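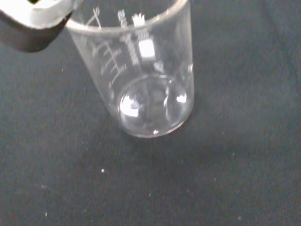

3.2 What audiences kept from the stage version

I went into this part expecting people to miss the songs. They mostly didn't! Of the 516 ticket holders who got our form after Huaranga, 458 sent it back, and what they wrote about (at length, sometimes on both sides) was the second act, where Leilani Haddad moves the whole trial into the kitchen.
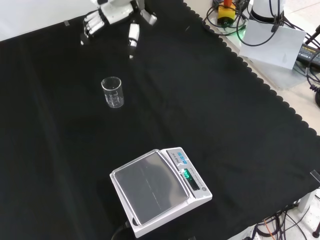

I coded those answers twice, once in December and again after Lise Hawthorne talked me out of my first category list, which lumped "pace" in with "length" and made a mess of both. Figure 4 gives the second coding. The kitchen comes up more than the ending does, even among people who had read the novel.

Figure 4. Topics raised in written responses, second coding.

The Jatell run was smaller, only 11 performances, so I treat it separately in 3.3.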